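Home | Notebook | Gym Log | Equipment | Contact

Filed under: Boxing, Glove bench, Test days

Tuesday, June 15, 2021

Glove and wrap testing, second session with Máté

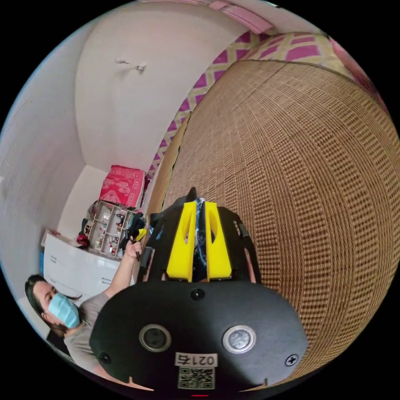
Máté Sárközi came in at nine, already warmed up, and we started on the heavy bag before the main hall got busy. The plan from last week still holds: same fighter, same bag, same wraps for every pair, and only the gloves change. Ildikó Fodor held the stopwatch and wrote down what he said between rounds. I did the scale and the seams.

Two pairs today, the Merura lace-ups and the Barta training gloves with the long velcro cuff. The Perari pair didn't arrive. Their shop says it went out Friday, so I'm leaving their column blank and not moving anything else.

Merura first. Weighed both gloves dry. Left came in slightly heavier than the right, same as when they were new, so that's how they were made and nothing to do with wear. Máté worked mostly jab and straight right for the opening round, then hooks to the body. He says the padding over the knuckles has gone soft on the right hand but the thumb still sits well. I pressed along the knuckle line afterward and agree with him. Foam moves under the leather toward the little finger side. Marked it on the sheet as "shifting", not "split". I won't open that glove until August.

Lacing took Ildikó too long again. We lost time between rounds and his heart rate was down further than it should have been when he started the next one. For the next session: lace before he wraps up the warm-up, and leave them on until that pair is finished.

Barta after the break. Stiffer, and he didn't like them at first. By the last round he had stopped complaining. The cuff supports the wrist better on the left hook, which is the punch that bothered him in spring after the spar with the southpaw from Bremholm. No pain today. The velcro on the right cuff has started to lift at the corner. It has had around 50 rounds by my count, and I'd expect more from it. Stitching inside the palm is fine. Lining bunched at the fingertips when he pulled his hand out, so I turned it back with the handle of a spoon and let it air.

Wraps: went back to the longer cotton ones. The elastic ones felt good to him but he pulled them too tight and his fingers were tingling by the third round last time. Ildikó did the wrapping herself today, three turns at the wrist, then the knuckle pad, then between the fingers. She wants it done the same way each session and written on the sheet. Agreed.

Bag: chain was squeaking and the swivel needs grease. The filling has also settled and the bottom third is much harder than the middle. For anything to the body that changes what he feels through the glove. I've put tape at the height where he should hit and asked him to stay above it. Better to refill it before we compare more pairs, but then today's notes don't match the next ones, so I'd rather finish Perari on the bag as it is.

Máté's weight was fine and he has a light week coming. He asked if he could spar in the Bartas on the weekend. Told him no, bag and pads only. They're too firm for that and his partner shouldn't have to find out.

To do:
- call Perari again if nothing by Thursday
- grease swivel
- 20 more minutes airing time between pairs, gloves open, away from the radiator
- Ildikó to copy the round notes into the big book
- new tape for the bag, the old roll doesn't stick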